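Evoser Tab 4 owners, is the September update worth it?

Tablets and Phablets > Evoser

pocketmoth
Joined the forum for this, so hi everybody! I've had the Evoser Tab 4 for a while now and I love the thing, but it keeps bugging me to install the September update and I'm scared to press the button. My last tablet (a Stodidness, don't laugh) got slower with every single update until I couldn't scroll a web page. I mostly read comics, watch shows in bed and do a bit of sketching. Battery gets me through a whole evening as it is. Has anybody here installed it, and would you do it again?

trultdale_tim
Installed it the night it came out. The battery is worse, no question. I used to go to bed with plenty left and now I'm hunting for the charger before the second episode ends. The new home screen is pretty, I'll give them that, but I didn't ask for a pretty home screen.

kettle_on_9
Did you give it a few days? Every update I've ever put on anything eats battery at first while it re-sorts all your photos and apps in the background. Mine was bad for two evenings and then went right back to how it was. Also the pen lag is SO much better, and pocketmoth said sketching, so I'd say go for it.

trultdale_tim
It's been two weeks. I think that's a few days. 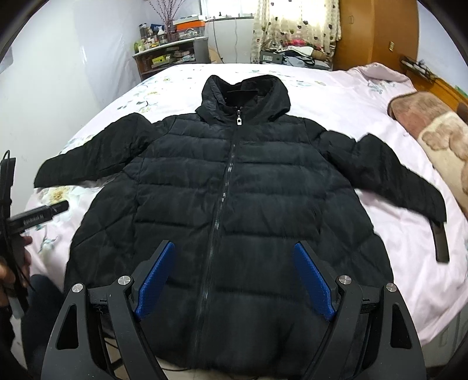
bramblecat
My Tab 4 took the update fine and I'm in the happy camp, with one gripe, and it's the size of the files. The download was 300 MB and then it wanted a whole lot more free space to unpack itself, so I ended up deleting half my shows. Anyway, I carry the tablet everywhere in the big inside pocket of my coat, a black puffer with a hood and a zipper up the front, same kind as the one on the flowery sheet in my post, and since the update it wakes up in there all the time! I take it out and the screen is warm and it's opened the calculator. Tim, do you carry yours around in a pocket or a sleeve? Might be your battery problem right there.

trultdale_tim
Nope, it lives on the nightstand. But I did find the double tap to wake setting got switched on all by itself, so thanks for that, I've turned it off.

sixfoldpaper
Pocket waking is a real thing, I had it too. Settings, Display, Wake Options, and turn off both of them (there are two now, the second one is hidden under More). And if you have the Hyvönen folio cover, take it off and put it back on after the update. I know how that sounds. Mine stopped putting the screen to sleep until I did that.

kettle_on_9
Wait, you can get the Hyvönen cover for the Tab 4? I thought they only made it for the 3.

sixfoldpaper
It's the 3 cover. Fits if you're not fussy about the camera hole.

kettle_on_9
I am extremely fussy about the camera hole.

pocketmoth
Ok so this is leaning toward yes? What about free space, how much do I need to clear out? I have a LOT of comics on there and I'm not deleting them.

bramblecat
I'd clear a couple of gigs to be safe. You can put the comics on a memory card, the reader app finds them by itself. The shows are trickier because some of the apps won't play off the card, at least mine wouldn't.

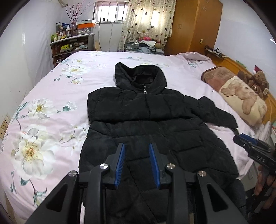

Oh, and plug it in while it installs. Mine started at half charge, sat on the logo screen forever, and I had a small heart attack thinking it had died on me. It came back with everything in place except my wallpaper and the alarm sounds. I still haven't found the old alarm, the one with the birds, so if anybody knows where it went please tell me!

gravelroad
I'm going to be the grump and say don't. The thing works, you like it, so leave it alone. I skipped the last two updates and my comics app runs exactly like it did on day one. The pen lag was never that bad anyway.

kettle_on_9
Skipping them forever isn't great though, that's where the security fixes come from. And the pen lag WAS that bad. I was drawing lines and waiting for them to show up.

gravelroad
I don't do my banking on it. It's for comics.

sixfoldpaper
You log into a store with a credit card on it to buy the comics, no?

gravelroad
Fair enough. Still not updating before the next one is out.

trultdale_tim
Reporting back. Turned off both wake settings like sixfoldpaper said, and I got through three episodes last night with charge left over. It's still a little worse than before, I'd swear to it, but I can live with it. I take back maybe half of what I said.

pocketmoth
Moved the comics to a card, plugged it in, pressed the button. It's been on the logo for ten minutes and I'm trying not to look at it.

pocketmoth
It's up! 265 apps and books to "optimize," whatever that means, but the comics are all there. Pen feels great. Bramblecat, the birds alarm is under Ringtones now, not Alarms, scroll way down to the bottom.

bramblecat
FOUND IT, thank you!!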